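Thread: what we know about the Kirkura tour dates.

1/ Kirkura has pushed back the last leg of its tour. The band's label, Lacson, posted a short notice on Thursday morning, 16 September 2021. The reason given is a throat infection. The singer has been told to rest and not to talk much.

2/ Nineteen shows are affected. None are canceled as of now. Lacson says all of them move to March, at the same venues where possible. New dates go up on the band's site first.

3/ Tickets stay good for the new dates. If you want your money back, you have 60 days from the notice. Go through the place you bought from. The label can't do refunds for you.

4/ The Okley show is the odd one. The hall there is booked all through March, so that night moves to Zodgate, across the river. It's a smaller room with 1,151 seats, all on one level. Okley held 300 more.

5/ That means some Okley ticket holders won't have a place. Seats go by order date, earliest first. Everyone else gets a full refund plus early access to the next sale. Emails go out next week.

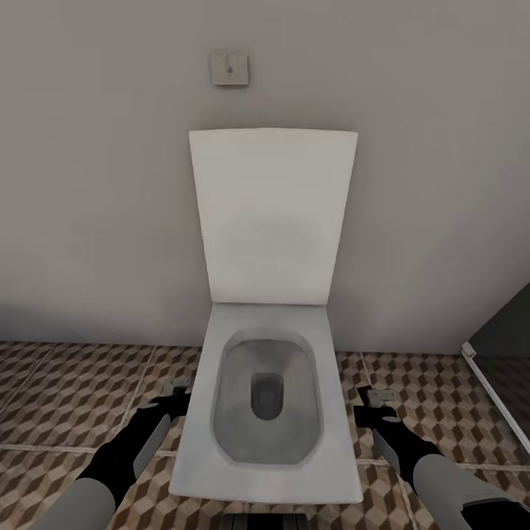
6/ Getting into Zodgate: doors open an hour before the support act. Bags are checked at the side entrance. There is no re-entry, and the coat check takes cards only.

7/ A few people asked about the album. The notice doesn't mention it. The last thing the band said was that the vocals were finished over the summer, so I would expect it to come out when planned, but that is my guess.

8/ Meet and greet packages are being refunded for every date, including the ones that keep their venue. The regular ticket that came with the package still works.

9/ I'll add the new dates to this thread when they are posted. Please check your spam folder before you write to the box office.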